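Land grid array socket

A land grid array socket (LGA socket) is a connector on a computer motherboard that receives the central processing unit. In this type of socket the contact pins belong to the board, and the processor has only flat gold-coloured pads on its underside. The processor is not pushed into holes. It is laid on the contacts and then pressed down by a metal plate. Sockets of this family are used in most servers and workstations and in many home computers.

Terms

The name of the socket usually includes the number of its contacts, so LGA 2011 has 2011 contacts and LGA 1366 has 1366. The word "land" means one flat pad on the processor. In the older pin grid array the pins are on the processor itself, and damage to them can be seen when the processor is held in the hand. In the ball grid array the processor is soldered to the board and cannot be exchanged by the user.

Construction

The contacts are thin springs which stand at an angle in a plastic body. Around the body is a metal frame fixed to the board, and to this frame is hinged the load plate. The load plate is open in the middle, so that the lid of the processor stays free to touch the cooler. One or two levers close the plate. Small sockets commonly have one lever, while large server sockets often have two, which must be closed in the order marked on the frame.

The processor consists of a green substrate, the silicon chip and, in most models, a metal lid called the integrated heat spreader. The lid protects the chip and carries the heat to the cooler. The model name is marked on it by laser, and this marking becomes hidden when thermal paste is applied.
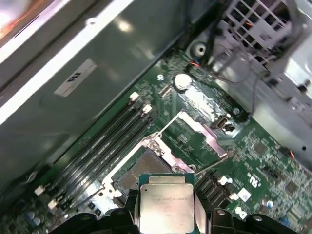 A server processor above an open socket, with the load plate and the retention lever raised. The memory slots are empty.

Installation

The computer is switched off and disconnected from the mains. It is good to lay a tower case on its side, as the processor then rests in the socket by its own weight. The lever is pressed down a little, moved outwards from under its hook, and lifted. After this the load plate can be opened.

The processor is held by its edges. Notches in the substrate correspond to small keys in the socket, and a triangle at one corner shows the direction. It must be lowered straight, without sliding, and it should lie flat before the plate is closed. Closing the lever needs noticeable force, and a light creaking sound is normal. The plastic cover of a new board is kept, for the board may one day be sent back without a processor.

Access inside a tower case

Work on the socket is easier on a bare board than in a complete computer, where cables and cards reduce the space for the hand. The order of the parts differs from one maker to another. In the tower below, the processor is reached through the open side of the case.

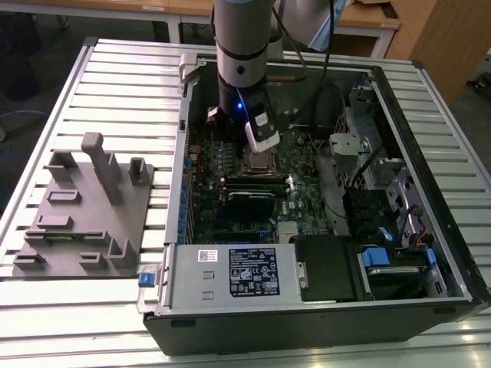

Replacing a processor in a complete computer does not normally require that the board is taken out. The cooler is removed first, and old paste is cleaned from the lid with a cloth and isopropyl alcohol. Parts at some distance from the socket can stay where they are, such as the graphics card seated across the board beyond the memory slots, or the power supply unit along the bottom of the case. Long coolers and tall memory modules are more often an obstacle.

Damage and repair

Bent contacts are the most common fault. They are caused by a processor dropped at an angle, by a finger, or by a cloth which catches the springs. The computer may then not start, or it may show less memory than is installed. A contact can sometimes be straightened with a fine needle under magnification, but a broken one is seldom worth repairing.

The Plarstead repair workshop kept a record of 897 used boards received for testing. Bent contacts were noted on 400 of them, and 9 had a broken lever. The workshop in Girby, which uses the same record sheet, adds a separate line for thermal paste found among the contacts.

See also

Pin grid array
Ball grid array
Thermal paste
Retention frame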